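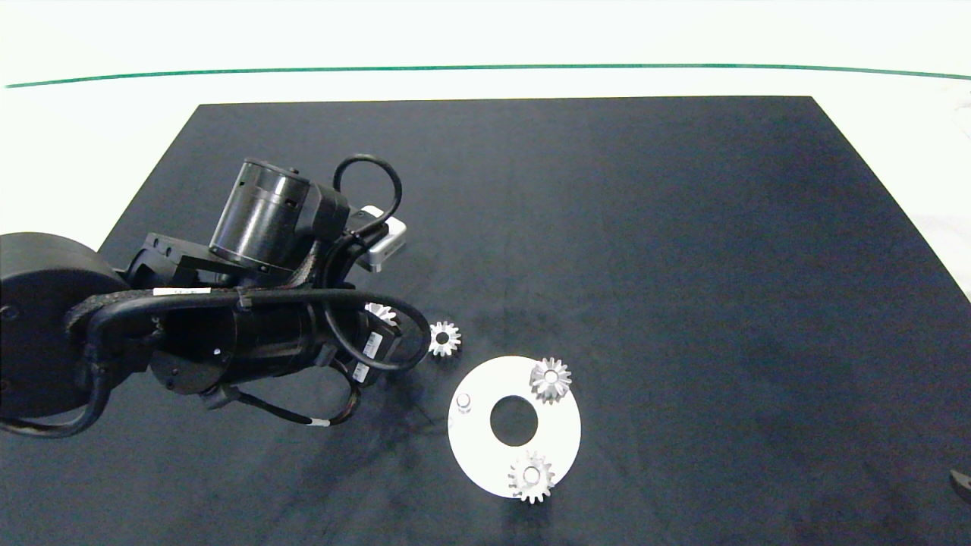

Fig. 4-1. Robotic arm and black mat on a white tabletop.

Help Center | Law Office Software | Calendar and Deadlines

Zarix Case Calendar, Set-Up Guide
Section 4: Hearing Dates and Deadline Rules
Last revised Friday, May 24, 2019

4.1 Before you start

This section covers how to enter courts, build deadline rules, and attach them to a client file. It applies to the office edition only. Client contacts (Section 2) and user rights (Section 3) must be complete. You need an account with the Calendar Manager right; the Staff right lets you view rules but not save them.

The program does not contain court rules. Every count of days comes from what your office types in. Have the current local rules for each court on hand, along with any standing orders that change them.

CAUTION: Do not copy deadline rules from one court to another without checking them. Two courts in the same county may count the same period in different ways.

4.2 Adding a court

1. Open Settings, then Courts.
2. Select New Court.
3. Type the full name of the court as it appears on its notices. The field holds 52 characters. Longer names are cut off on printed calendars but stored in full.
4. Type a short code. Codes must be unique and may not contain spaces.
5. Choose the holiday table. If the court closes on days that are not in the table, select Edit Closures and add them.
6. Select Save.

Repeat for each court in which the office appears. A municipal court and a county court in the same building are two entries.

NOTE: Closure tables do not roll over. Load next year's table in December, before the clerk's office sends out its first-quarter settings. Hearings set on a date with no table loaded show a gray flag.

4.3 Building a deadline rule

A rule has a trigger, a period, a counting method, and an action. The trigger is the event that starts the count, such as an arraignment or the mailing of a suspension notice.

1. Open Settings, then Rules, then New Rule.
2. Choose the court. A rule that applies in all courts can be set to All, though this is seldom wise for criminal or traffic matters.
3. Choose the trigger from the list. To add one, select Other and type a name.
4. Enter the period in days.
5. Choose the counting method: Calendar Days or Court Days.
6. Set Count First Day to Yes or No. The default is No.
7. Set If Date Falls on Closure to Next Open Day, Previous Open Day, or No Change.
8. Under Action, type the text that will appear on the calendar. Include the rule citation. The text field holds about 800 characters.
9. Under Reminders, enter up to 5 lead times.
10. Select Save as Draft.

A draft rule creates no dates. A second user with the Calendar Manager right must open it and select Approve. In a one-lawyer office, this check can be turned off under Settings, Approvals.

CAUTION: Periods for requesting a hearing on a license suspension are often short and may run from the date on the notice, not the date the client received it. Set the trigger to match the wording of the statute or notice. Do not use File Opened as a trigger for this purpose.

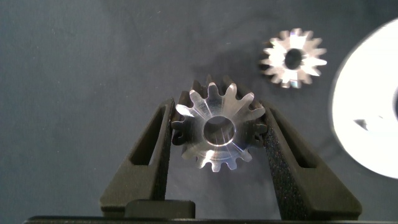
A comment left under an earlier version of this section asked whether the license hearing and the criminal charge should go into one file with two sets of rules, and said that keeping them together had caused a suspension date to close when the criminal case was dismissed. Use two linked files. Closing a file closes every open deadline in it, and the program does not ask which ones should stay. Linked files share contacts and documents but keep separate calendars.

4.4 Attaching rules to a file

1. Open the client file and select the Deadlines tab.
2. Select Apply Rules. Approved rules for that court are listed.
3. Check the rules that apply. Clear any that do not.
4. Enter the trigger date from the document itself. If the date is not yet known, leave it blank – the rule waits as Pending.
5. Select Preview and compare each date with a paper or desk calendar.
6. Select Post.

Posted dates are sent to the calendars of all users assigned to the file. If a trigger date changes, edit it on the Deadlines tab. Do not drag the resulting deadline to a new day; a dragged date is cut loose from its rule and will not move again when the trigger does.

4.5 Importing dates from Plondar

Dates exported from Plondar version 16 or later can be read directly. Older exports must be saved as plain text first.

1. Select File, Import, Plondar Calendar.
2. Match each Plondar court name to a Zarix court code.
3. Review the list of unmatched items. These are not imported.
4. Select Finish.

Imported dates have no rule behind them and are marked with an M. Keep the old calendar open to view until each M entry has been checked against its file.

We use cookies to remember your settings and to measure how our help pages are used. Accept | Manage cookies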